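About Dallent

Skip to content
Home
About
Services
Work With Us
Contact

Who we are

Dallent records household tasks for companies that train robots. Our customers build the learning systems. We supply the examples those systems learn from: a person guides two arms through an ordinary job, and the cameras and joint readings are saved from start to finish.

Howard Bunting started the company after several years of repairing packaging equipment. The first recordings were made in his own kitchen with one arm clamped to a counter. Tia Cropper joined that April to run the recording side, and she still does. Howard looks after the machines and the customer accounts.

What we do

A customer sends us a list of tasks. We write a short instruction for each one, set up a room, and have our operators perform the task until the order is filled. A typical order is 70 good examples per task. Our current library holds 336 tasks, from clearing a table to folding towels.

Every example is reviewed by a second operator before it is delivered. Reviewers check that the instruction matches what was done, that the camera views line up in time, and that the arm readings have no gaps. Examples that fail are kept in a separate set. Some customers ask for those too, as a system can learn from a missed grasp if it is labeled correctly.

We work in furnished rooms and leave them lived in. Furniture gets moved between sessions, and things are left on tables and floors. A system trained on one tidy bench tends to have trouble when a chair is somewhere else.

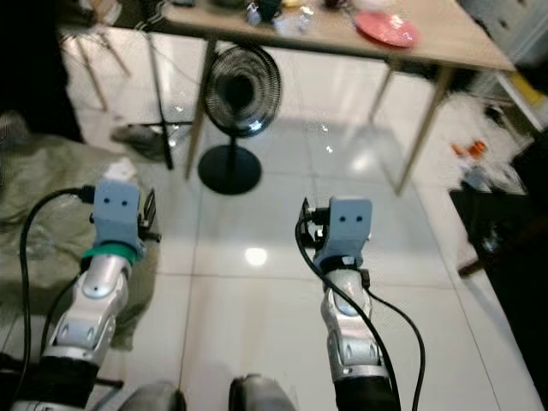 The two arms over the tiled floor, with the table and fan beyond them.

Our operators

We employ 7 full-time operators. New operators spend their first two weeks on practice tasks, and none of that work goes to customers. After that they are paired with a reviewer, who goes over their recordings with them at the end of each shift. Sessions are kept short, with a break between tasks. No robotics background is required. Past jobs among the team include sewing, dental assisting and driving a forklift.

Our locations

The main office and workshop are on the ground floor of the Hollis building. A second site, Wimen, has 107 square meters of recording space and its own parts store. Visits to either site can be arranged through the contact page.

Our software

Recordings are stored and reviewed in Ferumov, a tool we wrote ourselves. Customers get a login to follow their order, play back examples and leave comments for the reviewers. Files can be exported in the customer's own format on request.

Page last updated Jan 2, 2025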